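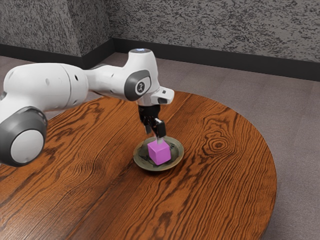
Jirton Teleop Practice Kit

Remote demonstration and hand guiding for small arms, with a matching simulated tabletop

Made by Jistix
Page updated Aug 23, 2026

The Jirton kit lets a person show a robot arm how to do a tabletop task and keep a clean record of every try. You move the leader handle, the arm follows, and the recorder saves the joint angles, gripper state and camera views together. When the arm in front of you can be moved by hand, you can skip the leader and guide it directly. And when you don't have an arm in front of you at all, you can do the whole thing in the simulated room that ships with the software.

We love that last part. Most of our own team learned to drive the arm in the simulator, and a good many of the demonstrations we train on start there. You get the same handle in your hand and the same buttons under your thumb, and you can reset the table with one tap.

What's in the box

Leader handle with wrist strap
Desk clamp for the handle base
Foot pedal, two positions (record and discard)
USB cable and a spare
Jirton Recorder software, with the round table room included
Printed quick start card

The arm, the gripper and the computer are not included.

How a demonstration goes

Press the pedal once and the recorder starts. Move the handle and the arm on screen (or on the bench) moves with it. Squeeze the trigger to close the fingers, let go to open them. Press the pedal again and the episode is saved with the task name you gave it. If you fumbled, hold the pedal down on the back position and the episode is thrown out before it ever reaches your training folder.

The handle has a clutch, and you'll want to get friendly with it early. Hold the clutch and the arm stays where it is while you bring your hand back to a comfortable spot. Let go and you carry on from there. New operators tend to stretch until their elbow is locked and then wonder why the last part of the motion is shaky — use the clutch sooner than you think you need to.

Scale is adjustable on the fly. At full scale your hand and the gripper travel the same distance. At fine scale the gripper moves a fraction of what your hand does, and that makes the final approach to a small object a real pleasure. Our usual pattern is full scale to get over the table and fine scale for the part where the fingers come down on either side of the cube.

The round table room

The starter room has a round wood-grain table, a small cube, and a dish or plate, with the arm coming in from the side. The starter tasks are built from those few things: lift the cube from the dish, set it on the bare tabletop, carry it to the plate, pick it up and hold it. Simple to say! They are also where every operator finds out how steady their hand is.

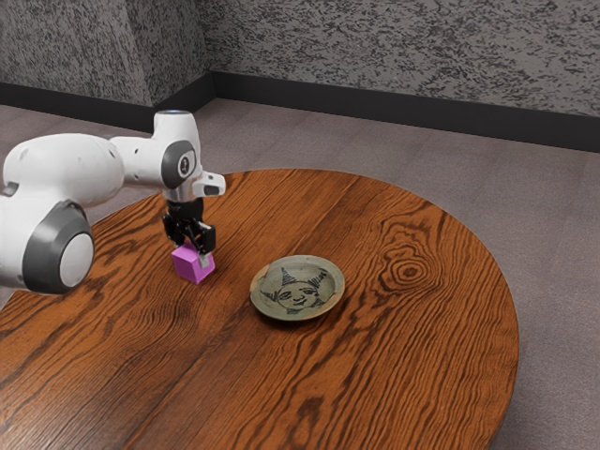
Jirton round table room: the cube held in the gripper, just above the tabletop and to the left of the plate.

Carrying the cube low is a good habit to practice here. A low carry gives you a short trip down at the end, and you can judge the gap to the table more easily by watching the shadow under the cube. It does ask more of you near the rim of a plate, so most operators learn a small rise and dip as they cross it. Carmela Herrero, who wrote our operator lessons, calls it stepping over the doorsill, and the name has stuck.

You can change the table surface, the dish, the cube color and the wall texture in the room settings, or let the recorder shuffle them at each reset. Shuffle is off when you first install. We suggest leaving it off until you can do a task without thinking, and then turning it on and leaving it on.

Hand guiding

If your arm supports free-drive, connect it and choose Guide in the Recorder. The leader handle goes quiet and the software reads the arm's own joints as you push it along. Hand guiding is lovely for teaching a shape of motion: how high to come in, which way the elbow should swing, how the wrist should turn before the fingers go down. It's less lovely for camera data, as your hands and sleeves end up in the view. The Recorder can replay a guided motion with you standing clear and save the camera views on the replay. Turn on Replay and Capture for that.

Reset the objects to their starting places before the replay. The software will prompt you, but it can't move a real cube back for you.

Reading your episodes

Each saved episode opens in a timeline with the camera views on top and the traces below. Scrub to any point and you can see what the gripper was doing at that moment. Trim the dead time at the start, when you were still settling your hand, and split a long take into several short ones. Tags are free text. Keep them boring and consistent.

Save the recoveries, too. A demonstration where the fingers miss, back off and come down again properly is worth having in the set, as long as you tag it so you can find it later.

Specifications

Buttons on handle: 5
Saved operator profiles: 12
Sample rate of joint traces: 500 per second
Episodes in the included starter set: 269
Gripper input: trigger, proportional
Scale modes: full, half, fine
Recording modes: Remote, Guide, Replay and Capture
Export: open table format, plus video per camera view

The starter set was recorded in the round table room by Trí Phan and Encarnación Bermúdez, taking turns on the same handle. Their styles are very different. Trí comes straight down from a good height and Encarnación slides in on a slant, and both are tagged so you can train on one or the other or the pair.

Setting up for the first time

Clamp the handle base to the edge of a solid desk, on the side of your stronger hand. Sit so your forearm is level. Plug in the handle before you open the Recorder, then pick a profile or make a new one. Run the reach check, which asks you to touch the far corners of your comfortable range, and the software sets the clutch limits from that.

Choose Round Table from the room list, choose Lift Cube, and press the pedal. Do a batch without saving anything. Then save some and watch them back at half speed — you'll spot the wobble in your own hand right away, and it's usually gone by the next session.

For a real arm, finish the reach check with the arm powered down, and keep the stop button within reach of your free hand whenever it is live. Start in fine scale.

From people using it

"I went from never having touched an arm to saving usable episodes in one afternoon. The fine scale is what did it for me. I still catch myself holding my breath as the fingers close." — Noelia Urquijo, Ibarra

"We teach in the simulated room and then swap the cable over to the bench. Nothing changes in the hand. I wish the pedal had a longer cord." — Julián Aguirre, Flororent

The longer cord Julián asked for is now available as a spare part, and it fits pedals from earlier kits as well.

Works with

Any arm with a joint position interface and a two-finger gripper can be set up through the Arm Profile screen. You will need the arm's description file and its joint limits. For grippers that only know open and closed, set the trigger to two-step. Suction tools are not supported in Remote mode yet. We're working on it and we're excited about how it feels so far.

Spare parts

Foot pedal
Pedal cord, long
Wrist strap, small and large
Desk clamp with wide jaw
Trigger spring, light and firm

Room packs are separate downloads and open in the same Recorder. Kits registered before August need the current Recorder version before the room list will refresh.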